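I'd been keeping wine in the bottom of the airing cupboard, which my brother-in-law Michalis Tsakiris says is a crime, so in April I gave in and bought the Trundine rack. It's the small wooden lattice one, in a sort of reddish brown, and it was 28 quid from Xenos with free delivery.

First impressions were good. It came in one piece (hooray, no Allen key!) and the colour is nicer than I'd expected, a bit warm and old-fashioned. It sits on the table without wobbling, and I'd happily leave it out when people come round.

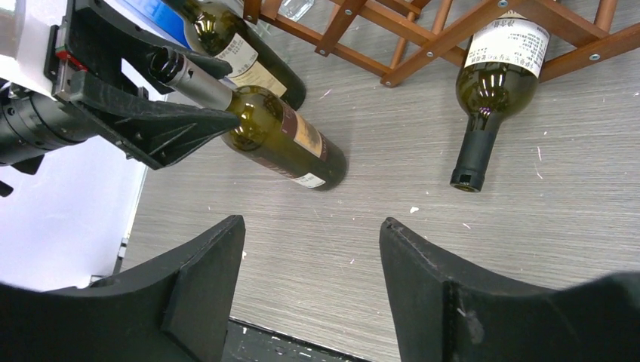

Ordinary wine bottles go in easily enough if you lead with the neck and don't rush. The fatter ones are another matter – I had a fizz bottle that wouldn't go in at all, and I wasn't about to force it. My labels have picked up a few scuffs too, so if you save them, go gently.

I did look at the Jitum one first, but that was 85 and metal, and I've got enough metal in my kitchen. For a handful of bottles this does me fine. Four stars, and I'd have given it five if the fizz had fitted.

Contact us | Copyright Ballska Reviews | Back to top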